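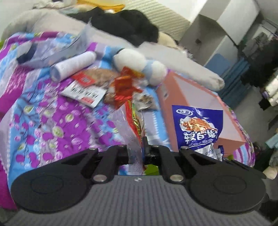 Issue 67, page 30

Every March the home pages at Manmont tell us to tip everything onto the bed before we sort it. I'm not convinced. A bed is a fine place to find out how many snack packets you own, and a poor place to decide what to do with them. The red wrappers slide over the brown bag, a bottle ends up on its side, and the quilt – all purple and magenta blossom – swallows anything small.

The theory says you'll have to finish because you need somewhere to sleep. I've met the chair beside my bed, and the theory hasn't.

Nor do I trust the cure on offer, a set of 9 Flulell tubs in your favourite colour. Tubs don't eat stale crackers. Use the kitchen table, do the food first, and leave the toys for whoever plays with them.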